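25 de abril de 2018
Constanza Ibarra

Ensayo de secado del barniz Tallby, lote 2. Probetas de haya lijadas a grano 300, dos manos, reposo de 72 h en el armario. La segunda mano tira más de lo previsto – conviene diluir al 10 %. 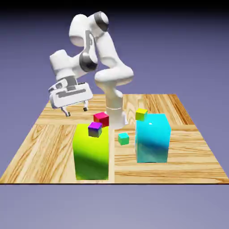
Tablero cuadrado de madera con bloques de colores.

Adherencia por corte enrejado: sin desprendimiento en el canto, leve en la testa. Repetir la testa con tapaporos. Adoración tiene la cuchilla; pedirla antes de abrir el lote de Saarela. Falta anotar la humedad del armario.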